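Pluvbridge Football Club: notes ahead of the cup semi-final against Drakar – October 2022

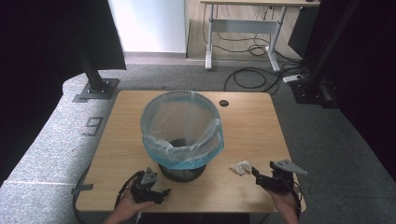
**Yiran Meng**

**1/** Pluvbridge will host Drakar in the semi-final of the regional cup. The winner will meet Ovoson, who beat Sung on penalties in the other tie.

**2/** Head coach Zerrin Akgül has confirmed that captain Seo-ah Ji is fit to start. Ji missed the last two league matches with an ankle injury and returned to full training this week.

**3/** Goalkeeper Mei Ridgeway remains unavailable. Her place will again go to the reserve keeper, who has conceded one goal in three matches.

**4/** The teams last met in May, when Drakar won 2–1 at their own ground. Both Drakar goals came from corner kicks, and the coaching staff have given set pieces extra time in training.

**5/** Ticket update: 3214 seats have been sold. A further 525 are on sale at the main office until noon on the day of the match. Drakar have taken their full share of 1000 for the east stand.

**6/** Members who reserved seats by telephone should collect them from window two. Almost 325 reservations have yet to be collected. Photo identification is required.

**7/** Gates open 90 minutes before kickoff. The north entrance is closed for repairs – supporters with seats in rows A to F should use the river gate.

**8/** Assistant coach Jhonatan Bedoya will take media questions after the final training session. The starting lineup will be posted on this account one hour before kickoff.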